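FOR IMMEDIATE RELEASE

Jultell opens its Little Kitchen play corner at the Penry Street shop in April

PENRY, April. I've wanted to write this one for months, so forgive me if I go on a bit! Starting this month, families who stop by our shop on Penry Street will find a play kitchen set up by the front window, free to use whenever we're open. No sign-up, no purchase, just come in and cook something.

I run Jultell, a small toy store and toy library, and for years our play area was a rug and a bin of blocks. Kids loved the blocks (they still do, and the blocks are staying). But the thing they kept asking for was a kitchen, and the parents asked too, mostly so they could see one in use before deciding if it would fit in their apartment. 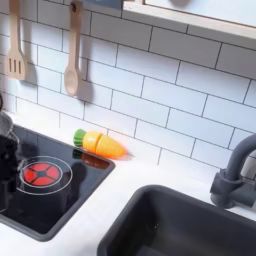
Reading time: 3 minutes

I have a soft spot for the tile. I grew up with a plain painted toy stove, and the first time I saw a white subway-tile wall on something this small I laughed out loud in the stockroom. There's a wooden spoon and a slotted spatula hanging on it, just where a grown-up cook would want them, and a black stovetop with a red burner printed on. The carrot gets more attention than anything else we own. It has been soup, it has been cake, and last week it was a phone.

The corner is the first part of a bigger project we're calling Plimance, which is our name for lending out pretend-play sets the way a library lends books. The toy library currently has 204 items on the shelves, and most of them are puzzles and games. With Plimance we're adding food sets, pots and pans, tea things and a few dress-up aprons, all of which can go home with you for up to 30 days.

We paid for it with the spring toy swap, which brought in $1,350 between the sale tables and the bake stand. Thank you to everybody who came, and especially to whoever bought all the lemon bars before I got one. Our neighbors at Flaso, the secondhand furniture place two doors down, gave us the low table and stools that go with the kitchen, and they carried them over too.

A word on what kids do with it, because I've been watching from the register. The little ones go straight for the buttons. There's plus and minus on the range hood and a whole keypad on the microwave, whose display says 01:30, and I've heard a lot of beeping noises made by mouth. The older ones tend to run restaurants. I've been handed menus. I've been told the kitchen was closed and to come back after nap. Cleaning up is part of the game as well, and I've seen a sponge get as much use as a spoon (more, some mornings). 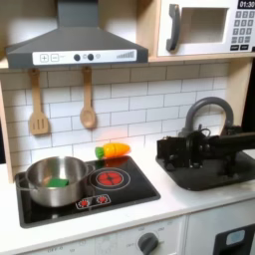

What you need to know before you visit

The play corner is open from 10 a.m. to 5 p.m. on every day the shop is open. Mornings before 11 are the quietest, if your child likes some elbow room.

Please stay with your kids while they play. We have a bench, and there's coffee.

Real snacks stay in the bag, please. Pretend ones are welcome in any amount.

Borrowing from the Plimance shelf takes a toy library membership, which is $40 a year per household. Playing in the shop costs nothing, member or not.

If you have wooden play food in good shape that your family has outgrown, I'd love to have it. Vegetables especially! Drop it at the register anytime.

Press and community newsletters are welcome to come by, and I'm happy to show you the kitchen and talk your ear off about it. Ask for the owner at the Jultell counter on Penry Street.

###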